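Robot Learning Laboratory, Handout 6: Collecting Demonstrations
Prepared by Rainer Weidemann and Sreekumar Thomas
Revised 6 Aug 2024

Read before your first bench session. Assumes the Manberg calibration notes.

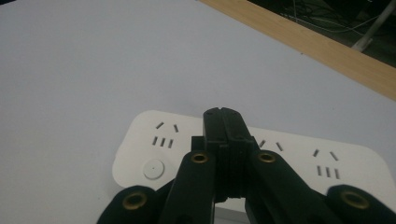
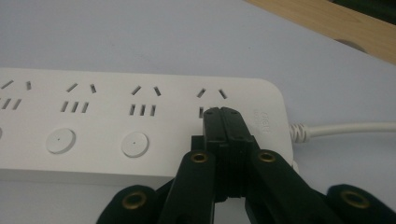

Hand-held gripper, white power strip, both views from the gripper camera.

A demonstration is one continuous recording of a single task, stored with the gripper pose and finger opening at each time step. The policy receives only what the wrist view contains, so coverage of that view is the collector's main responsibility. Occlusion is the usual difficulty. With the fingertips over the outlet nearest the cord, most of its vertical slots are hidden, and a policy trained only on such views has little to localise against. Record the approach from far enough out that the target outlet is fully in view, and keep it in view as long as the motion allows. Vary the yaw of the object between episodes — a strip parallel to the bench edge in every recording teaches the bench edge.

The Nambiar set, collected last November, contains 1121 episodes. Of these, 295 were rejected on review, mostly for pauses at the start or a hand entering the view. Trim idle time at both ends before upload. Do not trim the middle of an episode; discard it and record again.

Labels are entered in Iltotano at the bench. Use the verb list in the appendix and do not add synonyms. A failed grasp followed by a recovery is kept and labelled "recovery"; a failed grasp with no recovery is labelled "fail" and kept in a separate folder.

Students on the Fliltitham stream should use the same labels but a separate catalogue number for each object.

Reading for next lecture: section 2, action representation and time alignment.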